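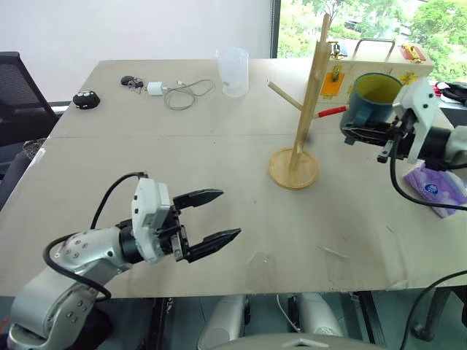

Operators at the Sauerland site objected that mirrored practice by hand told them little about where the gripper would close, and one reviewer of the Basen protocol asked whether remote control was worth the added time at all. We therefore kept both methods.

Figure 3. Mug task during collection: the right gripper holds the mug beside the wooden mug tree.

4.2 Demonstrations. Each operator recorded 20 trials under remote control before any hand guiding. The Cuvis set holds 2,344 demonstrations, of which 519 were guided by hand — all of them at Pliltholm. Trials longer than 80 seconds were removed before training.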